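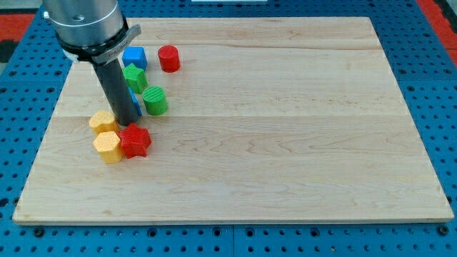
A reader in Katene wrote in response to the previous entry that a wooden board is the wrong surface for sorting small blocks, that it marks too easily, and that a plastic tray with a raised rim would keep everything in one place.

The objection is a fair one and deserves a considered reply. This household used a rimmed tray for most of last winter. It held the blocks well. It also held crumbs, pencil shavings and one sticker that could not be removed, and its corners were too tight for small fingers to reach into. The board has been in use since November and has taken a few light scratches, none of which can be felt by hand.

Home Entries Table Activities Storage Contact

On Sorting Blocks on a Wooden Board

Last updated: Sunday

The purpose of the activity is simple. A small number of plastic blocks in red, blue, green and yellow is placed on the board in a group, and the group is then separated by color. Eight blocks, two of each color, are sufficient for a first session. Larger numbers have been tried here. The full tub from Dernura contains 335 pieces, and emptying it onto a table led to a long afternoon and very little sorting.

The following practice has been adopted in this household:

The blocks are set out toward one side of the board, close together, and the remaining area is left clear for the sorted pairs.

The board lies flat and is not moved once the session has started.

Sessions last 13 minutes by the kitchen timer. This figure was reached by trial and is not recommended to anyone else in particular.

Pale wood has one clear advantage. All four colors stand out against it, including yellow, which was difficult to see on the cream plastic of the old tray. Boards made of joined strips offer a further use, as the seams can serve as lines. A child who has finished the pairs may be asked to place each pair along a different seam. The seams on our own board run lengthwise, and this step is best done in daylight.

With regard to care, the board is wiped with a damp cloth and dried at once. It is stored on its edge behind the bread bin. Oil was applied once, a Finetti product left over from a chopping board, and the blocks slid about for a week afterward. It has not been applied again.

A second reader asked whether blocks of different sizes should be mixed. They may be, although the question of color should be settled first. Mixed sets will be addressed in a later entry, once the Clanascombe set has been washed and the missing greens have been found.

Related entries
Washing Plastic Blocks in a Net Bag
The Clanascombe Set: First Remarks
Shallow Drawers and Deep Drawers
A 1000-Piece Puzzle on a Small Table
Labels for Tubs – A Correction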